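Melgate 200 Thermal Compound – 3 g syringe

Brand: Melgate
Type: Non-conductive thermal compound, grey
Sold as: Single syringe with cap and plastic spreader
Availability: In stock, Melbourne warehouse
Price: See the trade list or log in to your account

Overview

Melgate 200 is a general-purpose thermal compound for desktop processors, small servers and graphics cards. It fills the fine gaps between the top of the processor and the base of the heatsink so that heat can move across the join. It contains no silver or other metal powder and will not conduct electricity if a little gets onto the board.

We have stocked Melgate 200 for six years. Most of it goes to repair shops, school technicians and people who refurbish ex-office computers in batches. It is not the best-performing compound we sell. It is the one we recommend when you have a stack of machines to get through and want something that spreads easily, comes out of the syringe at a steady rate and wipes off again without a fight.

If you are overclocking, or fitting a cooler to a processor with a very small exposed die, look at Trisetti HX on our enthusiast page. If you need to fill a gap thicker than a sheet of paper, you need a thermal pad, and compound of any brand is the wrong product.

What's in the pack

One 3 g syringe, capped
One flat plastic spreader
One alcohol wipe
Printed instruction slip

The wipe is enough for one light clean. For old compound that has dried hard, order Brisik Cleaning Fluid as well. A single bottle does a lot of machines.

Which size to buy

The 3 g syringe suits a home user or a shop that does the odd heatsink. A workshop doing this every day will be better off with the 30 g tub (order separately), which works out much cheaper per gram. The tub has no nozzle, so you will need a spreader or a clean old card. Spare spreaders are sold in packs of 200.

The compound in the tub and the syringe is the same. You can refill an empty syringe from the tub if you prefer working with a nozzle, and several of our customers do.
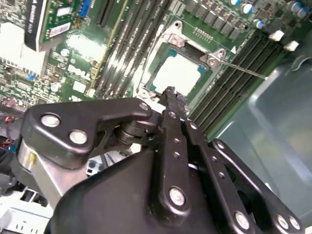

Old compound is the main reason a refurbished office computer runs hot. Factory compound tends to go chalky after several years of daily use, and once it does, the fan has to work harder to hold the same temperature. On an ex-office machine with a Dell motherboard, or any similar desktop, replace the compound whenever the heatsink comes off, even if you only lifted it to look underneath. With the chassis open and the processor in reach is also the right time to brush the dust out of the heatsink fins, which makes as much difference as the compound on some machines. Do the brushing outside if you can.

How to apply

Shut the computer down, unplug it at the wall and let it cool. Touch bare metal on the chassis before you handle anything inside.

Unplug the heatsink fan. Loosen the heatsink screws a few turns each, working diagonally, until they are all free. If the heatsink will not lift, twist it gently from side to side. Pulling straight up on a stuck heatsink can drag some types of processor out of the socket with it.

Clean both surfaces until a fresh wipe comes away with no grey on it. Wipe from the outside edge in towards the centre so you do not push old compound down the sides of the processor. Leave both surfaces to dry for a minute.

Put a dot the size of a small pea in the centre of the processor lid. For larger server processors use a thin X from corner to corner. You can spread it with the plastic spreader or leave the pressure of the heatsink to do the job. We have tried it both ways in our own workshop and found no difference worth reporting.

Lower the heatsink straight down. Once it has touched, don't lift it again to check. If you do lift it, clean everything and start over. Tighten the screws diagonally, a few turns at a time, and stop when they stop. Plug the fan back in before you close the lid.

There is no curing time. The machine can be used straight away, though temperatures may drop by another degree or so over the first few days.

Specifications

Product code: MG-425
Net weight: 3 g
Colour: Mid-grey
Electrically conductive: No
Odour: None to speak of
Storage: Capped, upright, out of direct sun
Best stored at: Room temperature
Suitable for: Copper, nickel-plated copper and aluminium heatsinks

Storage and shelf life

Keep the cap on. An unopened syringe keeps well for several years in a cupboard. Once opened, use it within two years. If clear oil comes out first, squeeze it onto a rag until the compound runs grey again – a little separation is normal in a syringe that has been lying on its side. If it comes out crumbly, throw it away.

Don't keep it in a car or an unlined shed over summer. Heat speeds up the separation, and we can't replace syringes that have been stored that way.

Safety

Avoid contact with eyes. Wash hands with soap and warm water after use and before eating. Keep away from children and pets. The compound marks clothing and is difficult to get out of carpet. The safety data sheet can be downloaded from the documents tab or posted on request.

Customer comments

"Been using the tub for two years on ex-school desktops. Goes on the same every time. The lid is a bit stiff in winter." – Natnael Bogale

"Good value. I would have liked a second wipe in the pack, as one wasn't enough for mine." – Huiling Qian

"Dropped my old small form factor PC by six degrees at full load, and the fan is a lot quieter. The instruction slip is in very small print, so I used the ones on this page." – Qiuyue Fu

"Works fine. Postage cost nearly as much as the syringe, so order a few." – Mostafa Mahrous

Common questions from buyers

Can I use it on a laptop? Yes, on the processor and graphics chip. Many laptops also use thermal pads on the memory and power parts. Put those pads back where they were, or replace them with pads of the same thickness.

Can I use it on a game console? Yes, unless the maker used liquid metal. Leave those to a repairer.

Is too much a problem? It makes a mess and is harder to clean up next time. A little extra around the edge will not harm the board. Too little is worse, particularly if it leaves a bare patch.

Can I mix it with another brand? No. Clean the old one off fully.

Ordering and delivery

Orders placed before 2 pm on a working day leave the same day. The syringe travels in a padded satchel and the tub in a small box. Trade customers can add either to a standing order. Yanling Jin looks after trade accounts and can set up quantity pricing for schools, councils and registered charities.

Unopened syringes can be returned within 30 days. We can't take back anything with the seal broken unless it is faulty.

Goes with

Brisik Cleaning Fluid, 100 mL
Lint-free wipes, box
Jin soft dust brush, narrow
Plastic spreaders, pack of 200
Melgate 30 g tub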